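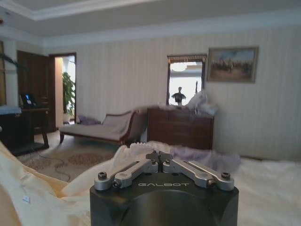
Figure 3. Bedroom with the bed partly made: cream and white sheets, with a lavender-grey textile left on the bedding. A chaise longue and a chest of drawers stand further back.

4.2 The bed as a sorting surface

In the interviews, most participants described bed making as one task with a clear beginning and a clear end. The visits gave us a different view. Of the 461 tidying episodes in our material, 98 took place on or directly beside the bed, and in many of these the bed was used as a table before it was used as a bed. Clothes were folded on it, bags were emptied on it, and small things from other rooms waited there until a place was found for them.

Figure 3 shows a bed of this kind. One sheet lies flat towards the wall, while the cream-coloured one is still in large folds. Between these two states there is a crumpled white item, which we coded as "bag or thin cloth" because the coders could not agree on it, and next to it a bunched piece of lavender-grey fabric. We call such things guests of the bed. They do not belong to the bedding, but they must be handled before the bedding can be finished.

Guests were treated in three ways. Some participants removed them first and carried them to the correct place, even when this meant leaving the room. Others moved them from one side of the bed to the other as the work went on, so that the same shirt could be lifted four or five times. A smaller group put them on the nearest seat. We follow Mulder households in using the word "parking" for this last solution, as it came up there without any question from us.

4.3 Seats and drawers near the bed

Parking depends on what furniture is within reach. In the bedroom of Figure 3 there is a chaise longue with beige upholstery and a carved wooden frame, with a purple pillow at one end, and directly beside it a chest of drawers. The distance between the two is very small, and we expected that such a pair would help the work: a textile could be put down on the seat, folded, and then placed in a drawer. In the Ronance homes this was indeed the common order. In the Sasten homes the seat was often the last station of the day, and the drawers were opened only on Wednesday, when the clean laundry came back.

The floor was used less than we had assumed. Participants with a large rug, as in Figure 3, said they did not like to put sheets on it, although two of them did so during the visit. Cables on the floor were mentioned more often as a difficulty – mainly by participants who walked around the bed to pull the sheet from both sides.

Coding of the episodes was done by Pieter Meijer and Kobe Van Hecke. Disagreements concerned mostly the guests, and much less the sheets and pillows. Where no agreement was reached, the item kept a double label and was left out of the counts in Table 5.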